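Grip fault on the flower task: where we are

The Skornlow cell was stopped on 2021-02-15 after the right arm let go of the tulip bouquet partway to the vase. The arm went on with its motion as if it still had the stems, and the fingers closed fully before the controller raised an error. No one was near the table.

Sevim Ersoy went through the logs the same afternoon. Out of 32 attempts, 21 ended with the bouquet in the vase, 9 ended in a clean abort, and in the last two the grip was lost while the arm was moving. It is those two that count as the fault. In both, the width reading from the gripper changed well before the program reacted to it - the check ran only at the end of each move.

The bundle of stems is thin and it gives under pressure, so a force setting that works on the produce doesn't carry over. Lâm Vũ had raised this when the task was added, and the ticket was still open.

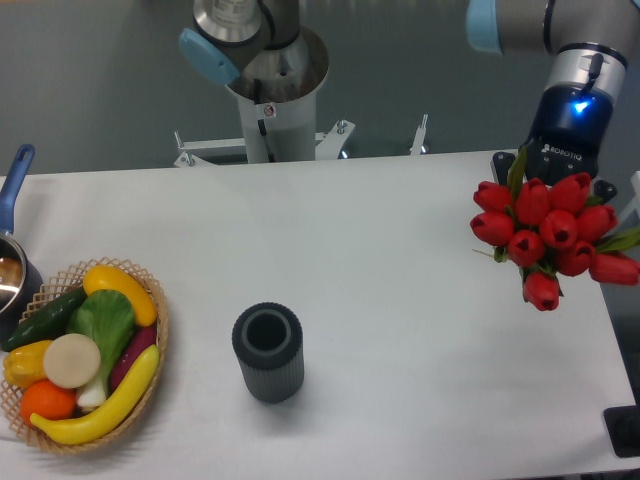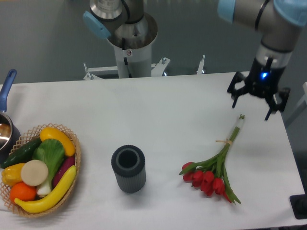 The tulips on the right side of the table, with the empty vase near the middle.

Can the cell be used for other tasks in the meantime?

The left arm is cleared for basket work at reduced speed. The right arm stays off for anything lifted over the vase until the new check is signed off by Melina Pappas.

The new check reads the finger width all through the move and stops the arm as soon as the reading drifts. Wiltell sent a first version last week. On the bench it tripped 4 times with nothing wrong, so the threshold is being reset before it goes on the cell.

Until then, please don't clear a grip error from the pendant and carry on. Press stop, write down the time, and leave the objects where they landed so they can be looked at. Reports go to Nermina Perić. We plan to run the full set again in April, with the results in the issue after that.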